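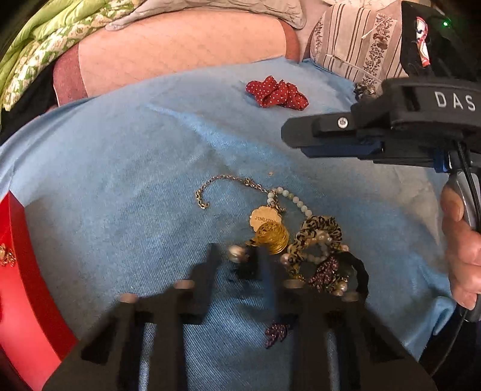

Print this post | E-mail to a friend

2022-05-25

I inherited my aunt's recipe box, and with it her belief that any cake can be fixed with more butter. It can't. I have now tested this across three weekends and one very patient oven.

The Drurnby seed cake was first. The card says "bake until right," and right took me two tries and a smoke alarm. The middle sank, so I filled it with jam and called it a tart.
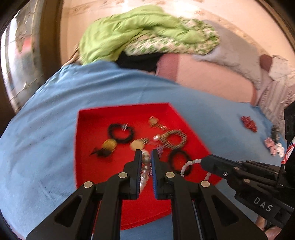 Photo: author's own

Next came the honey loaf she picked up on vacation in Poltora one August. It calls for 18 egg yolks and says nothing at all about the whites, so we ate meringue until my family asked me, kindly, to take up jogging.

I did look for advice. The baking forum at Povow has 1326 replies on whether to sift flour, and I read far too many of them. The sifters are angrier.

I still have the plum thing to try. The card is mostly grease stain, but I can make out "plums" and "do not open the door." I'm taking that as a general rule for the weekend.

4 shares | 2 comments

This site uses cookies. By continuing to browse you agree to our use of cookies.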